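Stato kitchen arm, open day at the Jundow workshop

The demonstration ran from 10 to 11 in the morning, on a white counter by a curtained window. A toaster oven and a roll of paper towels stood within reach, as they might at home. The gripper has two short black fingers.
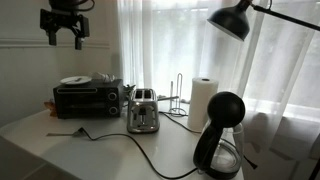 Reach and cabling

Stato lists 1,265 mm of reach, enough for a counter of this depth. Cable routing is the weak point. Orange clips hold the lines to the arm, but long loops still hang free and spread over the work surface.

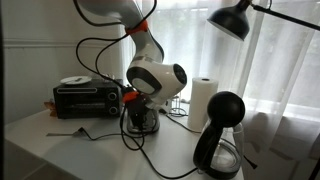 A sleeve would fix most of that — Cerkau sells one for its own arm. Noise was low at 6 feet. I would wait for the next revision before ordering.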